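Inicio | Guías | Apartamentos | Contacto

Liapis – Guía de la casa para huéspedes y personal
Apartamentos de Zetville. Agosto de 2022

Sección 6. Basura y limpieza de la sala

Esta sección se debe leer antes del primer día de uso. El procedimiento es el mismo para todos los apartamentos del edificio Tivora.

6.1 Cambiar la bolsa

1. Lleve la papelera a un lugar con espacio libre alrededor.
2. Apriete el contenido con suavidad, sin meter la mano hasta el fondo.
3. Levante los bordes de la bolsa y haga un nudo doble.
4. Saque la bolsa en dirección vertical. Si está pegada, gírela un poco.
5. Pase un paño por el interior y espere que se seque.
6. Ponga la bolsa nueva y doble el borde hacia fuera.

Nota: las bolsas de repuesto están en el armario de la entrada, en paquetes de 13.

PRECAUCIÓN: no tire vidrio roto en la papelera de la sala. Envuélvalo en papel y déjelo en el cubo de la cocina.

6.2 El suelo

1. Barra siempre en el sentido de las tablas.
2. Use el paño bien escurrido. El agua parada daña la madera.
3. No arrastre la mesa ni las sillas, levántelas.

6.3 Lugar de la papelera

La papelera de la sala se queda en el suelo, junto a la mesa, y no se pasa al dormitorio. Para encontrarla, busque el modelo redondo y negro con borde dorado, al lado de la mesa de madera clara. Cuando los envoltorios y las bolsas de plástico arrugadas ya ocupan el interior, haga el cambio según 6.1. La manta del sofá, de dibujo blanco y negro en zigzag, no debe tocar el suelo durante la limpieza; dóblela antes sobre el asiento.
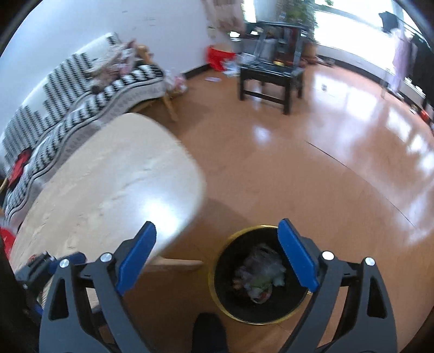
Imprimir esta página | Enviar por correo electrónico

Secciones relacionadas
- Sección 5. Ropa de cama y toallas
- Sección 7. Cocina Colier: primer uso
- Entrega de llaves en Zetville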